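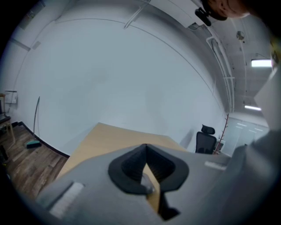
Grirkow open day with the hand-held grippers, worth going?

Posted by Precious Marquez, April 2020

Hi all! I went to the open day at Grirkow in February and I'm still chewing on it. They had those big gray hand-held grippers you work yourself (picture a chunky plastic body with two black rubbery jaws on the end) and you pick things up off a desk with them while it all gets recorded for training a robot arm. I got 11 tries. I was terrible at the first 6, and then something clicked and I didn't want to give it back!

My sister and I want to go to the Lashari one next. Does anybody know what they let visitors do there, and is it hard on the hands? My wrist was sore afterward. I held a mouse like the silver, HP-looking one below, upright between the jaws, and I squeezed way too hard.
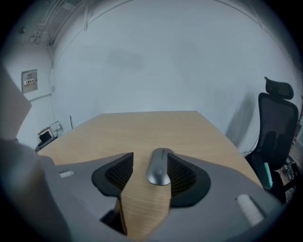 Do you have to book ahead for Lashari?
Booking is through their sign-up page, and each group gets three people at most.

Analyn Ambrosio

I've done Lashari and Grirkow both. Lashari is smaller but you get longer with the gripper, which I liked a lot more. Sore wrist is normal, I had it too. Loosen up! Rest your elbow on the table between tries, and go in slow from straight above until you get the feel of the jaws. Ask for the slim metal fingers too, if they have a set out. They feel totally different from the rubber ones (pickier, I guess?) and I kept missing with them. The one with the black and white marker cube on top is top-heavy to me, but my sister-in-law loved it, so go figure.

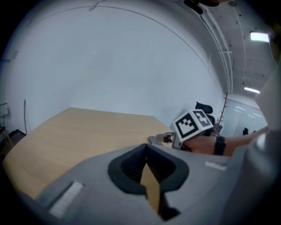
Gripper with the marker cube, held over the table

Oh, and the parking lot code when I went was 3091, but they've probably changed it by now.

skindau_fan

went to the Findier one instead, it was ok. mostly a talk and a long one. snacks were good. didnt get to hold anything so if you want hands on go to lashari like she said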